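Speaker notes – "So You've Got a New Heat Rule"
Lemlem Lencho
Regional warehouse employers' lunch, 6 August 2018

(Wait for plates to go down. Mic is the clip-on kind, so don't thump your chest when you laugh.)

Hi everybody, thanks for having me back. Last time I was up here it was February and I had a whole talk on icy loading docks, and two of you came up afterward and said, great, now do summer. So this is summer!

I run safety for Cusier. We have 4 buildings, all of them warehouses, none of them with air conditioning on the floor. I'm not a lawyer. If you want the lawyer version, grab the folks from Abera at the back table, they helped us with our written plan and they're very patient people.

SLIDE 2 – why we wrote a plan

We didn't have one. I'll just say it. We had a poster with a water bottle on it and a supervisor who'd tell people to take it easy. Then last summer a picker at our Stavex building got dizzy on the second level of the racks and sat down on the walkway, and the three people who found him each had a different idea about what to do. He was fine, he was back in two days. But I did the interviews afterward and it bothered me for weeks.

(Don't give his name. Don't say which shift.)

There's no federal standard just for heat. Inspectors can still write you up under the general duty clause, the one that says you have to keep the workplace free of recognized serious hazards. I get asked about this every single time, so leave a second here for the groans.

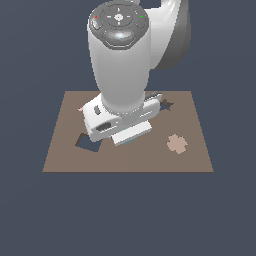

SLIDE 3 – new people

If you only write down one thing today, write down new people. Our first draft treated everybody the same, and I'd been pretty proud of it until our nurse took a pen to it. Somebody in their first week in a hot building is not in the same spot as somebody who's been there all June. Same goes for a person coming back from vacation, or from being out sick, and that's the group we kept missing.

So now a new hire gets 7 shifts on a lighter schedule, and the lead has to sign the sheet each shift. Yes, it's a paper sheet. We tried it on the tablets and the leads hated it – ask me about that later, I have opinions.

SLIDE 4 – breaks

Okay, the fight. Our operations people wanted breaks "as needed." I wanted them on the clock. People paid against a pick rate don't take "as needed" breaks, they just don't, I didn't either when I was picking. We settled on a paid ten minutes every 60 minutes once the floor hits our trigger temperature, and the rate target gets adjusted for it. That second part took longer to win than everything else put together.

(If someone asks for the trigger number: tell them it's ours, set for our buildings and our humidity, and please don't copy it. Offer to email how we got there.)

SLIDE 5 – what happened with the temps

A third of our summer floor comes through Flirkent, the staffing agency. I assumed they were doing the heat training. They assumed we were. You can see where this goes. We sat down together in the spring and split it up: they cover the basics before day one, we cover the building, the break spots, who to yell for. Both of us keep the records. If you use an agency, call them this week and ask who's doing what.

SLIDE 6 – reports

We had 23 heat reports in June and July, way up from the summer before. My boss saw that and went a little pale. But most of them were headaches and cramps, early stuff, people telling a lead before it got bad. I'd take that over a quiet log. (Slow down here, I always rush this.)

Questions. Repeat each one into the mic. If the union question comes up, say yes, the stewards read every draft, and they're the ones who moved the water stations away from the forklift charging area.

Handouts are by the door – take two if your boss didn't come.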